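How to sharpen a dull drill bit on a bench grinder

Sooner or later every twist bit stops cutting and starts polishing. You lean on the drill, the metal squeals, a wisp of smoke comes up, and you decide the steel must be unusually hard. It's the bit. If it's wider than 1/8 inch, you can bring it back in a few minutes. Anything smaller, buy a new one and spare your eyesight.

What you need

A bench grinder with a fine wheel (mine is a Brilo, and it's older than some of my neighbors), safety glasses, a cup of water, a marker and a cheap drill gauge. Flinier sells a folding one that reads the point angle on both sides. Take your gloves off, roll up your sleeves and tuck in anything that dangles. The wheel isn't picky about what it grabs.

Before you start

Check that the tool rest sits within 1/8 inch of the wheel, then spin the wheel by hand with the power off. If it's grooved or shiny, dress it first. Color the tip of the bit with the marker so you can see where you're taking metal off and, more usefully, where you only think you are.
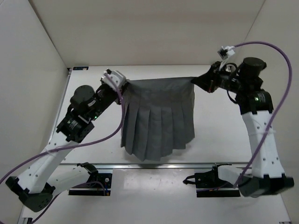
Grinding the first side

1. Hold the bit near the tip with one hand resting on the tool rest. The other hand steers the shank.

2. Turn the bit so the cutting edge is level, and angle the shank about half the point angle away from the wheel face. For a common 118-degree bit that means 59 degrees, but call it 60 and nobody from the bureau of standards will come knocking.

3. Touch the edge to the wheel lightly. Drop the shank a little as you go, so the metal behind the edge falls away. Skip this and the bit will rub forever.

4. Dip it in water before it gets too hot to hold. If the tip turns blue, grind past the blue and be less brave next time.

The second side

Flip the bit half a turn and repeat with the same number of strokes. Check both edges with the gauge. They should match in length and angle; if one is longer, the hole comes out oversized, and you'll blame the drill.

Test it in scrap steel with a drop of oil. Two even curls mean you're done. One curl and some dust means another trip to the grinder.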